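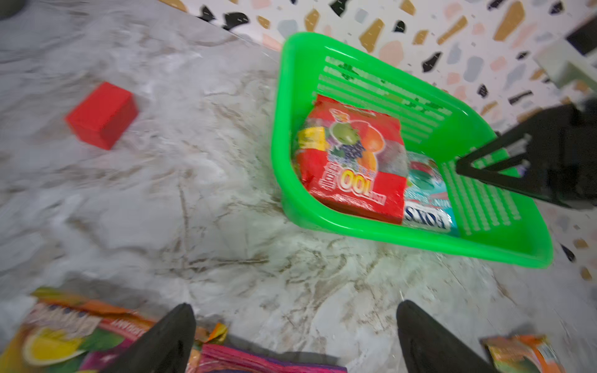

The Kestard teaching kit is a pair of hand-held leader arms, a foot pedal and a licence for the recording software, sold through Podent. I bought it to teach a two-armed robot to pack snacks, a job I used to script by hand and got tired of scripting. My main test is putting sweet packets into a green plastic basket, and it is harder than it sounds. The packets are shiny, they bend when you pinch them, and the slotted sides of the basket are easy to catch with a fingertip when you come in too low.

Setting up took most of an evening. The leader arms clamp to the desk with two screws each and the clamps are good. The cables are too short if your robot stands on a different table, so budget for extensions. The printed manual covers wiring well and says almost nothing about calibration. For that you need the online notes by Žydrūnas Eglītis, which are clear and should have been in the box.

In use, you move the small arms and the robot copies you. There is a delay, but I stopped noticing it after the first morning. Pressing the pedal starts a recording, pressing it again ends it, and a long press throws the last one away. I used the long press a lot. The grip triggers are light and have a decent range, so you can close gently on a packet without crushing what is inside. What you can't do is feel the packet. There is no force feedback on this model, and you learn to judge the grip by eye from the wrist camera view.

I recorded 30 demonstrations for the first attempt. The trained result could reach for a packet and lift it, but it often let go over the rim. I added more recordings in which I paused above the basket before opening the fingers, and the drops became less common. Starting from different corners of the worktop helped as well. If you always begin in the same spot, expect trouble when something gets moved.

I also borrowed a Mertens hand-guided set for comparison. With that one you take hold of the robot itself and push it through the job. It is better for slow, exact work near the table, and you can feel when you touch something. It is tiring with two arms, though, and your own hands end up in the camera view. For packing I prefer the Kestard.

Complaints: the left trigger squeaks, the software forgets the save folder after an update, and the spare pedal costs far too much. Podent replaced a faulty cable in six days without arguing.

I would buy it again for pick-and-place work. For plugging in connectors or anything with a tight fit, I would look at the Mertens first.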